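About Hedby

We started Hedby in a drafty unit in Paterson, and we still get a kick out of every kit that leaves it! The Tarndale is our two-arm bench kit for small labs and packing rooms - you bolt it down, show it the job by hand, and it learns from there. Setup takes 20 minutes, and a full kit costs $3,493. Bottles and trays are what we practice on most.

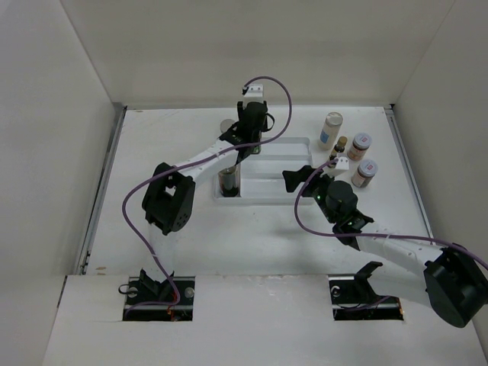 Finlay MacAulay wrote to us in September that he'd like longer cables, and that the manual is the first he has read to the end.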